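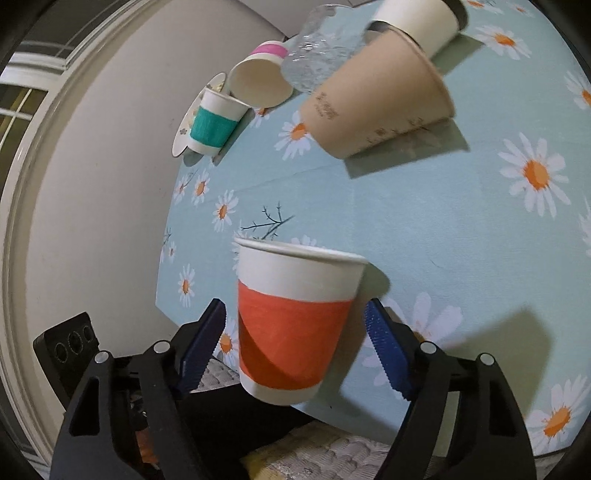 Figure 1. Table-clearing task, approach phase. The jaws are open on either side of the cup with the orange-red band and the pads are clear of its wall.

4.2 Rules for recording grasps on thin-walled cups

The Drara protocol sets out how an operator should pick up light tableware with a hand-held gripper. Earlier drafts left the approach to the operator, and recordings made at Urkham could not be compared with those from other sites. The present version fixes three points.

First, both pads shall be clear of the cup before closing begins, as in Figure 1. A recording in which one pad pushes the cup towards the other is marked as a contact fault and kept in a separate set. Second, the jaws shall stay open and still for 400 ms before closing. Third, the remaining items shall be left as they lie. Cups may lean, overlap or rest on their sides, and the operator shall not tidy them between grasps.

Patterned cloths are allowed. Sotiropoulos advised a plain surface in the first draft, but this was dropped after review - homes seldom offer one, and shadows cause more labelling errors than print does.

Each session is limited to 16 grasps, after which the pads are wiped and the jaw opening is checked against the Trillik gauge. If the reading is out by more than 2 mm, the session is repeated. Paper cups that have been crushed shall be replaced, and the change entered in the session log. Clear plastic items follow the same rules, except that their outlines are labelled by 2 people working apart.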